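Household Economics, Week 2: Where Did All This Stuff Come From?
Notes for the evening section, Monday, September 16, 2024

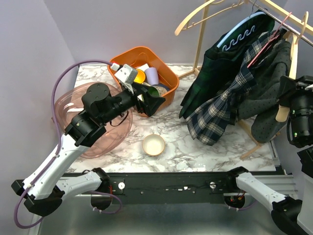
Okay, so last week we got as far as the probate inventory and then I ran out of time (my fault, I got carried away with the butter churns). Let's pick it up there.

A probate inventory is a list somebody made of your things after you died. Neighbors usually did it, walking from room to room and writing down what they saw and what they thought it would sell for. For us it's gold! You get pots, bedding, stools, a broken clock, and you get them in the order people walked past them, so you can half draw the floor plan.

The one we're reading is from 1787, for a widow named Edeltraud Koller. Please read the whole thing and don't skim the linens. Things I want you to look for:

How clothes are stored. She has one chest and a row of pegs, and that's it. No closet, no drawers. Most people hung up the good coat and folded everything else.

What gets called "old." The appraisers use that word all the time, and it doesn't mean useless. An old sheet still had a price, and somebody still bought it.

What's missing. Spoons, mostly. I have a theory about the spoons and I'll save it for class, but have a think about who was in the house between the death and the list.

Now the jump to the present, which always annoys the historians in the room (hi, Reto). Verena Hollenstein's chapter asks what the same kind of list would look like for a household in the year 2000. She had families write down everything in a single room, and the kitchens alone nearly broke the project. People forgot whole drawers. They also got weirdly embarrassed about plastic tubs, and she has a lovely couple of pages on that, so bring those with you.

Her big argument is that storage grew up alongside cheap goods, and that once you own bins and racks and baskets you start buying things to go in them. I mostly buy it. Ottilie Bachmann doesn't, and her reply is in the packet right after the chapter. She thinks smaller families and bigger houses did most of the work. Read them back to back if you can, it's more fun that way.

For next time: pick one shelf or one drawer at home and write an inventory of it the 1787 way. Plain words, a guess at the resale price next to each item, no brand names. Two pages at most, please, I do have to read them all. Then add a paragraph on what you were tempted to leave out.

Seraina Holzer has the sign-up sheet for the July readings we bumped, so see her if you still need a slot. Office hours are the same as before, and the packet is at the front desk.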